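3.2 Reader reviews of serial prequels
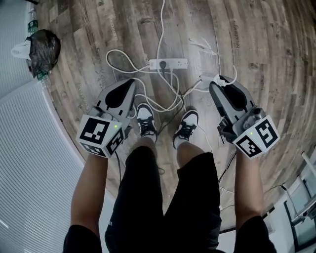
Figure 2. Handheld grippers with marker cubes, one in each hand.

3.3 Coding of the review texts

We drew 800 reader reviews of free romance prequels from the Nevstead catalogue. Reviews shorter than one full sentence were left out before sampling. Two coders (Garcia and Hinds) read each text on its own and marked whether the reader stated a plan to buy or borrow the next book in the series. A first batch of 200 reviews was used to settle the wording of the code book, and these were then coded again with the rest.

Most disputes concerned conditional statements, such as a wish to go on with the series if later volumes cost nothing. Following Mac Giolla, we treat these as a separate class, "priced intent", and do not merge them with plain intent. Remarks on cover art, typing errors and file format were coded as side matter and play no part in the models of Section 4.

Star ratings were stored but hidden from the coders. Where a reader had posted the same text under both the prequel and the first full novel, only the copy under the prequel was kept. Plot summaries within a review were not coded for sentiment, as praise for a character often sat beside a low opinion of the book.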